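Progress report to the Lambrechts fund, for the period from November to January 31, 2026
Prepared by Yurani Chambi, Skevel Community Seed Library

We've had a cracker of a summer. When we wrote our application we hoped to have the Brernau beds producing seed by autumn, and they're already well ahead of that. The lettuces bolted in the hot spell and we let them go, so we now have 39 varieties cleaned, labelled and in the cupboard.

Borrowing has picked up too. Members took home 2,505 packets over the period, with beans the runaway favourite (the purple climbing ones especially). Jhonatan Henao has redone the catalogue so people can search by sowing month, and it's made the Saturday rush far less of a squeeze.

Our seed saving workshops at Nindach filled within days of being advertised. Ga-eun Yook ran five of them, 20 places in each, and the tomato fermenting session was so popular that we're putting it on again. Smelly work, but everyone loved it!
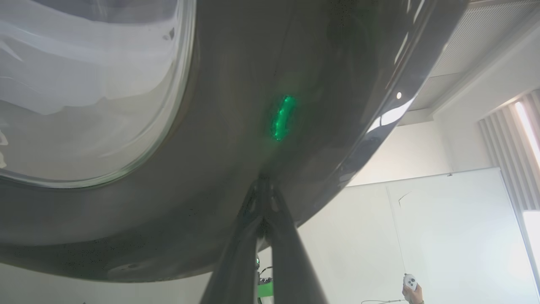 Germination testing is the one area running behind. Fredy Taipe has finished the brassicas and most of the herbs, and the pumpkins are next. Some of the older donated parsnip seed came up very poorly, so we've pulled it from the shelves - fresh stock should be ready next season.

Spending is on budget apart from shade cloth, which cost more than quoted. Brayan Bedoya will send the receipts separately, along with the updated planting plan.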